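미디어 백과 > 방송 > 지역 방송국 > 일리스게이트 공동체 라디오

2019년 5월 27일 | 글: 미디어 백과 편집부

일리스게이트 공동체 라디오

일리스게이트 공동체 라디오는 항구 도시 일리스게이트(Ilisgate)를 가청권으로 하는 비영리 라디오 방송국이다. 뉴스와 대담, 음악, 라디오 드라마를 고루 편성하며, 특히 아침 뉴스 프로그램 〈부두의 아침〉과 청취자가 직접 녹음해 보내는 소리 코너로 널리 알려져 있다. 규모는 작지만 지역 방송이 어디까지 재미있어질 수 있는지를 보여 주는 멋진 사례로, 방송 관련 강의에서도 자주 다루어진다.

개요

방송국은 옛 어시장 건물의 위층을 쓴다. 스튜디오는 2개로, 큰 쪽은 생방송과 공개 녹음에, 작은 쪽은 편집과 더빙에 쓰인다. 큰 스튜디오는 창이 부두를 향해 나 있어서 뱃고동 소리가 방송에 그대로 섞여 들어오곤 하는데, 개국 초에는 방음 공사를 하자는 의견도 있었다. 그러나 청취자들이 이 소리를 무척 좋아했고, 결국 뱃고동은 정시 시보 앞에 나가는 방송국의 공식 신호음이 되었다!

역사

방송국의 뿌리는 일리스게이트의 야간 학교에서 운영하던 방송 제작 강좌이다. 수강생들은 시장 안 스피커로 날씨와 경매 시세를 읽어 주는 짧은 방송을 시작했고, 이것이 인기를 끌면서 정규 주파수를 얻자는 움직임으로 이어졌다. 첫 정규 방송은 12월의 어느 저녁에 나갔다. 첫 곡이 끝나자마자 송신기가 멈추는 바람에 진행자가 시장 스피커로 자리를 옮겨 나머지 순서를 마쳤다는 일화는 지금도 개국 기념 방송 때마다 빠지지 않고 소개된다.

초기에는 하루 5시간만 전파를 내보냈다. 이후 제작사 우레르(Urer)와 프로그램 교환 협정을 맺으면서 드라마와 다큐멘터리가 크게 늘었고, 심야 음악 방송도 이때 생겼다. 우레르가 공급한 연속극 〈등대 아래층〉은 효과음을 전부 스튜디오에서 손으로 만들어 낸 작품으로, 자갈과 젖은 밧줄, 낡은 문짝만으로 폭풍우 치는 밤을 그려 낸 마지막 회는 꼭 한번 들어 볼 만하다.

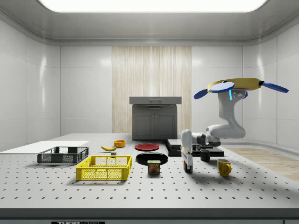 편성이 늘어난 뒤에도 뉴스는 계속 자체 제작을 고수하였다. 보도팀은 시의회 회의와 항만 소식, 학교 행사, 버스 노선 변경까지 직접 취재하며, 통신 기사를 그대로 읽는 일은 드물다. 기자가 진행과 편집을 함께 맡는 것이 원칙이어서 이곳을 거친 방송인들은 대체로 다재다능하다는 평을 듣는다.

주요 프로그램

〈부두의 아침〉은 개국 때부터 이어진 간판 프로그램이다. 날씨와 물때로 문을 열고, 지역 뉴스와 전화 인터뷰가 뒤를 잇는다. 전화 연결이 늦어질 때 진행자가 즉석에서 풀어놓는 시장 이야기가 또 일품이다.

〈그레코의 선반〉은 음반 가게 그레코(Greco)가 기증한 음반으로 꾸미는 음악 프로그램이다. 선곡 순서는 선반에 꽂힌 순서를 그대로 따른다. 덕분에 행진곡 다음에 자장가가 나오고, 그 뒤로 탱고가 이어지는 흥겨운 뒤죽박죽이 매번 펼쳐진다.

〈들리는 골목〉은 청취자가 보낸 현장음을 해설 없이 들려주는 약 14분짜리 코너이다. 빵집의 새벽 반죽 소리와 페리 승선장의 안내 방송이 특히 큰 사랑을 받았으며, 방송분은 모두 음향 보관실에 남아 있다.

교육 활동

방송국은 야간 학교 시절의 전통을 이어 제작 강좌를 운영한다. 과정은 발성, 취재, 대본, 녹음, 편집의 5개 과목으로 이루어지며, 수료생은 실제 편성에 들어가는 짧은 프로그램을 한 편 완성해야 한다. 실습에는 포커(Foker) 휴대용 녹음기가 쓰인다. 단추가 큼직해서 장갑을 낀 채로도 조작할 수 있어, 겨울 부두 취재에 제격이라고 한다.

수료작 가운데 일부는 정규 프로그램으로 발전하였다. 〈들리는 골목〉도 본래는 수료작이었다.

같이 보기

공동체 라디오
라디오 드라마
현장 녹음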